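Subject: Re: [prallcombe-bread] Starter gone sluggish, and the potluck
From: Jui-lin Tsang

On Tuesday, Hernar wrote:
> My starter used to double by lunch and now it just sits
> there with a few bubbles on top. Same flour, same jar, same
> spot by the stove. I fed it twice yesterday and it smells
> like nail polish. Do I toss it and beg one from somebody?
> Also, are we still doing the potluck in January, or did
> that get moved again?

Don't toss it! Mine did exactly the same thing last winter and I was one grumpy evening away from dumping it in the compost. The nail polish smell usually means it's hungry, so two feeds in a day sounds right, but how much old starter are you keeping each time? I was hanging on to way too much (I hate throwing it out, my grandmother would have had words) and the poor thing was eating through its flour in no time. What worked for me was keeping one spoonful, feeding it 100 grams of flour and the same of water, and leaving it alone until it had clearly risen and started to sink again. Took 4 days before it perked up, and on day two I was sure it was dead.

The other thing is your kitchen. By the stove is lovely when you're cooking and pretty chilly at six in the morning – mine lives in the oven now with just the light on. Put a sticky note on the oven door if you do this. I preheated to 450 once with the jar inside and I'd rather not talk about it.

If it's still flat by the weekend, try a bit of rye in the mix. Cheng swears by whole rye for a week and then back to white. I only go half and half because I don't like the loaf too sour, and my kids like it even less.

Two from the work table:
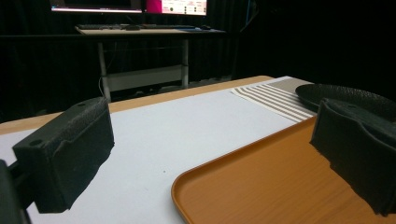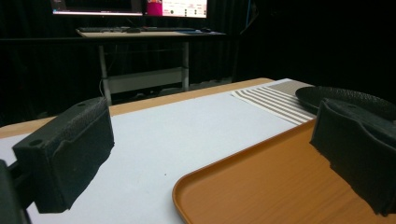
On the potluck: yes, still January, still at the Prallcombe hall, and no, it hasn't been moved again (as far as I know!). I have 17 people down so far and about six of them are bringing soup, so if anyone hasn't picked a dish yet, please think salad, or beans, or anything you eat with a fork. Bread is covered, obviously. The hall oven runs hot on the left side, so if you're warming something up, turn it around halfway.

Hernar, if you do end up wanting a fresh start, I can bring you a jar of mine. It's the one I call Cluvivlow, which was what my youngest said when I asked what we should name it, and it stuck. It's a good steady riser, a little slow in the cold. Bring something with a loose lid, because the last one I gave away popped its top in the car and got into the seat belt buckle.

Does anyone have the big soup ladle from last year? It isn't in my box.

Jui-lin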